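Subject: Re: [kornlow-walkers] Packing for the two-night hut walk – what do you leave out?
From: Chaltu Alemayehu
7 min read

Hi everyone,

On Friday Luana Bittencourt wrote:

> I signed up for the Torkholm loop in October and I've never slept
> in a hut before. I've done plenty of day walks with the group so
> my legs are fine, I think. My trouble is the bag. I put everything
> from the list on the living room floor and it looked like I was
> moving out. Two pairs of pants or one? Do I need camp shoes? My
> sister says bring a real pillow and I can't tell if she's teasing
> me. Also, how much food do people carry when the hut does dinner?
> Any help is welcome. I'd like to be able to stand up straight when
> I get there.
>
> Luana

Luana, I'm so glad you're coming! I've been waiting for somebody to ask this, and I have opinions, so get a cup of something. Ildikó already answered the part about the bus, so I'll skip that and stick to the bag.

First, the list. The list we send out is old. Everaldo Figueiredo wrote it for a spring trip when there was still snow on the upper path, and people have been adding lines to it ever since and never taking any off. It has gaiters on it. It has a sewing kit and a signal mirror. You don't need a signal mirror for the Torkholm loop, where you're never more than a couple of hours from a road. Treat it as a list of things to think about, and cross out as much as you dare.

Clothes. One pair of pants to walk in, and one thing to sleep in that could be worn to breakfast without anyone minding. I use old leggings. If the walking pants get soaked you wear the leggings and hang the pants by the stove, and there's always a stove. Two shirts, one on and one dry. A warm layer, a second warm layer (October on that ridge is a different month than October in town), and the rain jacket. Three pairs of socks. I'd give up nearly anything else on this page before I gave up the third pair of socks. Putting on dry socks at the hut at four in the afternoon is one of the great joys of my life and I'm not exaggerating very much.

Hat and gloves, yes, even if the forecast is lovely. Last year Daiane Pacheco walked the whole second morning with spare socks on her hands and she was very cheerful about it, but she couldn't open her own trail mix.

Camp shoes: the hut doesn't allow boots past the front hall. There used to be a crate of slippers to borrow, and I think there still is, but they're all either tiny or enormous and the left ones outnumber the right. I bring a pair of foam flip-flops that weigh nothing. With socks they look terrible and feel wonderful. Thick wool socks alone are fine too if you don't mind the floor on the way to the outhouse, and you will mind the floor on the way to the outhouse.

The pillow. Your sister may be teasing you but she has a point! The hut has mattresses and blankets, and you bring a liner to sleep in. There are pillows as well, flat ones. What I do is bring a pillowcase and stuff the second warm layer inside it. It smells like home and it takes up no room. If you sleep badly without a proper pillow, though, then bring one and be happy. Everaldo carries a full-size one strapped under the lid of his pack and he has walked that loop 13 times.

Food, which is where I think most people go wrong, and I include me for at least the first five years. The hut does dinner both nights and breakfast both mornings. Dinner is soup and then something with potatoes and then, if we're lucky, the plum cake. It's a lot. So what you carry is three lunches and your snacks, and the first lunch gets eaten before you've properly started climbing. I pack flatbread because it can't be squashed any flatter, a hard cheese, a couple of boiled eggs for day one only, and a bag of nuts and dried apricots that I mix at home. One bar of chocolate for each day. One extra bar for the person who forgot theirs, and there will be one.

Please don't bring cans. I once walked behind somebody on the long switchbacks above Lenero with four cans of chickpeas clanking in the bottom of a pack, and I could tell where we were on the hill by the swearing.

Water is easier than it looks on the map. There's a tap at the trailhead, a spring at the halfway bench (it was running fine when I was up there last), and the hut. I carry two bottles of 600 ml each and fill both at every chance. If you drink more than I do, bring a third bottle and leave it empty until the spring. A lot of people haul three full liters up the first climb for no good reason and then pour most of it out at the door.

Now the bag itself. You asked how big. I wouldn't go over 40 liters for two nights with meals, and less is better, because a big pack wants to be filled. Mine is an Araújo I bought secondhand, and it's faded to a color I can't name, and I love it. Nothing about it is clever. It has one big pocket and one lid pocket and that's plenty. If you're borrowing one, try it on with weight in it before you come. Put a few books in and walk up and down your stairs. The belt should sit on the top of your hip bones and the shoulder straps should be doing less than you think. If your shoulders are sore after ten minutes on the stairs then the belt is too low, or the pack's too long for your back, and it's much nicer to find that out at home.

And pack on the bed! This is my best tip and it sounds silly. When everything's on the floor you keep finding another corner of floor to fill. The bed has edges. I put the bag down first, then lay out what's going in, and if it's spilling off the side I've brought too much. Plus your back will thank you, and you can see the small stuff against the bedspread, the headlamp and the earplugs and so on.

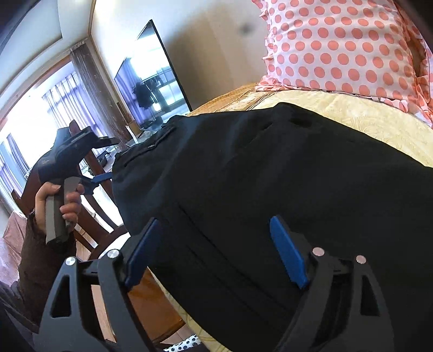 Black bag on the bed, cream-yellow bedspread underneath.

Order of packing, bottom to top: liner and sleep clothes at the bottom, because you won't want them until night. Then the spare clothes. Then food, close to your back and up high-ish, as it's the heaviest thing. Warm layer on top of that. Rain jacket right under the lid where you can grab it without unpacking your whole life on a wet rock. Line the inside with a big trash bag and twist the top shut. Rain covers blow off on the ridge – I've chased two of them downhill and only caught one.

In the lid: headlamp, earplugs, hand cream if you're me, toilet paper in a plastic bag, a little cash for tea, your snack for the day. Bring the earplugs even if you think you sleep through anything. The bunk room holds a lot of people and at least one of them is always a champion.

What I leave out, since that was your real question: the book (there's a shelf at the hut, mostly detective novels with the last page missing), the big towel, deodorant, the second pair of pants, binoculars, the camping mug. Charger is up to you. There's one outlet in the dining room and it turns into a social event. I switch my phone off at the trailhead and turn it on for pictures, and it lasts me both nights with plenty left.

What I never leave out: blister tape. Put it on when you first feel a warm spot, and say so out loud so we all stop. Really, please say so. We had a newcomer from Kornlow a while back who didn't want to hold up the group, and she walked two more hours on a heel that by evening was a sad sight. We would all have been delighted to stop. I'd have eaten my spare chocolate.

On weight, people will tell you numbers, and I've stopped caring about numbers. My rule is that I put the packed bag on, walk to the end of my street and back, and then take one thing out. There's always a thing. Last time it was a jar of honey. I have no memory of deciding to bring a jar of honey.

The first climb is the hardest part of the whole weekend, by the way, so don't judge the trip by it. It's 60 minutes of steep woods with no view at all, and everybody goes quiet and wonders why they came. Then you step out of the trees at the gate and the whole valley is there, all the way down to the lake, and if we're early enough the mist is still lying in it. I've seen it I don't know how many times and I still make a noise. After that it's rolling and easy until the last pull to the hut.

If you'd like to do a practice run, a few of us are doing the short quarry walk with loaded packs the weekend before we go. Daiane is bringing her luggage scale for anyone who does like numbers. It's flat and slow and we finish at the bakery. You could bring your bag just as you've packed it and we can go through it together on the picnic table, and I promise not to be bossy about your socks.

I have a spare liner and a spare headlamp if anyone else on the list needs to borrow either. The headlamp takes three of the small batteries and I don't have any, so bring your own.

Does anybody know if the hut is still cash only? Ildikó Hegedűs thought they had a card reader now but that it only works when the wind is from the west.

So looking forward to this, Luana!

Chaltu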